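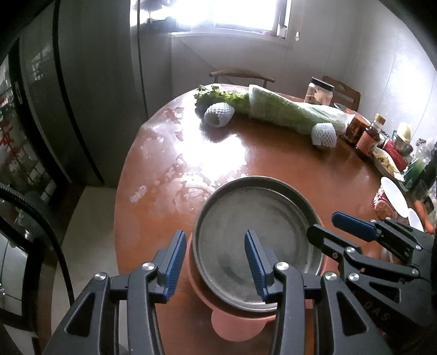 Both grippers at the pan, November, groceries pushed to the back of the table.

Hand-held gripper pair, the home build: pads, slop and the dreaded pan
Home Builds > Grippers and End Effectors

trudy_k
Posted 7:42 PM

Hello all, I've been reading this board for ages and finally have something worth asking. I've spent most of the fall getting a pair of hand-held grippers together at home (one for each hand), and the long-term plan is for the arm in the garage to learn a few kitchen jobs from what I do with them. The arm is still in pieces, so please don't get too excited about that part! For now it's just me at the table with two grippers, practicing.

Fruit in those foam nets has been lovely, by the way. The foam squashes a little, the pads grab it, everybody is happy. I could pick up fruit all evening. The trouble is the pan. When I pinch the side wall with one jaw inside and one outside, the pan wants to swing around the pads like a gate, and by the time I've lifted it a little way I'm fighting it with my wrist. The pads are the blue ribbed ones and I was quite proud of them until now.

So, three questions. Do I go to a softer pad, do I change the ribs, or is the whole idea of lifting a pan by its wall just silly? My husband votes for the third one, but he also thinks I should be using my hands.

Each moving jaw set weighs 159 g with the pad on, if that helps anybody.

kyrylo_dem
Posted 8:15 PM

Nice work, and welcome to posting. I don't think the pads are your first problem. You're holding a wide round thing at one point on its edge, and the weight is all hanging off to one side, so of course it wants to turn. Softer pads will make it turn more slowly, but it will still turn.

Before you change any material, check the linkage. Hold the outer bar still with one hand and try to wiggle the pad with the other. If you can feel it rock, that play is going straight into the pan. On my first pair I had drilled the pivot holes a little too generously and I spent a month blaming rubber. I ended up bushing all of them, and it was a different tool afterward.

Also, two grippers! Use them both. One on each side of the pan and the twisting mostly goes away.

marjatta.h
Posted 8:31 PM

I'm going to disagree with Kyrylo a bit, in a friendly way, as we've had this same argument in the Derovden thread and I expect we'll have it again. Yes, check the pivots, everyone should check their pivots. But ribs on a thin shiny rim are a poor match. If the rim is only sitting on a few ribs, it can roll over them. I glued flat rubber over the ribs on one jaw and left the other ribbed, and that mixed pair has been my favorite for anything with an edge: pans, trays, the lid of the bread box.

If you don't want to glue anything yet, take a spare pad and knock the tops off the ribs with 400 grit on a flat block. Go slowly and keep trying it on the pan. It's a nice quiet job for an evening with the radio on.

And may I ask what the pink thing under the pan is?

trudy_k
Posted 8:50 PM

Thank you both, this is so helpful already. The pink thing is a plastic base I like to stand the pan on. It has a rounded tab on it that faces me, and I use that as my "front" so I start every go with the pan in the same spot. Very low-tech, but I've grown attached to it.

Kyrylo, I just did your wiggle test and oh dear. The left jaw has play I can feel, and the right one is much better. I had them both down as fine because they open and close so smoothly. I'll pull the left one apart tomorrow and look at where the silver screws go through.

seren_parry
Posted 9:26 PM

Coming at this from the camera side, because that's what bit me. Look at that white patch from the window, right there on the tabletop between the fruit and the pan. A glossy table plus a bright window is hard going if you want the arm to learn from the footage later. Mine kept losing the edge of a steel tray whenever the light landed near it. I'd put a plain cloth down, or pull a thin curtain over. And I'd clear the table, too. You've got lettuce, jars, cups, a carrot, all sorts back there.

mimoza_p
Posted 9:48 PM

Oh, I would leave the lettuce exactly where it is! Sorry Seren, but I went through the bare-table phase at our shared shop in Sistville, and we had a wonderful month of clean recordings and then an arm that went to pieces the first time somebody left a mug out. A real kitchen table has dinner on it. I'd keep the clutter, move it around between sessions, and only worry about the glare if it falls on the thing you're grabbing. The cloth is a fair idea, though I'd record some with and some without.

On the pan itself, I'm with Kyrylo about using both grippers, but mind your elbows. With the second one reaching in from the right they can end up one behind the other, and then your camera sees mostly gripper. I spread mine wider and stood up to do it, which also saved my back.

seren_parry
Posted 10:03 PM

That's fair about the mug, and I'll give you the clutter later on. I still wouldn't start there. When a first run goes wrong on a busy table you can't tell what did it, and you end up changing everything at once. Plain first, then add things back one at a time. We may just have to disagree!

marjatta.h
Posted 10:10 PM

I do it Mimoza's way, for what it's worth, but I have more patience than sense.

trudy_k
Posted 6:55 PM

Back with news. I took the left jaw apart and one pivot hole had worn oval, so you were right, Kyrylo, and I owe you a cup of coffee. I've reprinted that bar with a bit more meat around the hole and put a bushing in. Then I flattened the ribs on one spare pad the way Marjatta said, 400 grit and the radio, and it goes on the inside jaw tonight.

With just the new bar and the old pads, two-handed, I can lift the pan off its base and set it back down without that gate swing. One-handed it still turns, a little less than before. So everybody gets some of the credit and I haven't settled your argument at all, I'm afraid.

Seren, I hung a sheet over the window and the table looked much calmer. I'm going to try your plain version first for a few evenings and then bring the groceries back. Does anyone have a favorite cloth, or is any old tablecloth all right as long as it has no pattern?

seren_parry
Posted 7:20 PM

Any old one. Mine is a gray bedsheet cut in half. Clip it under the table edge, or the gripper will pick up a fold and you'll have the whole lot in your lap.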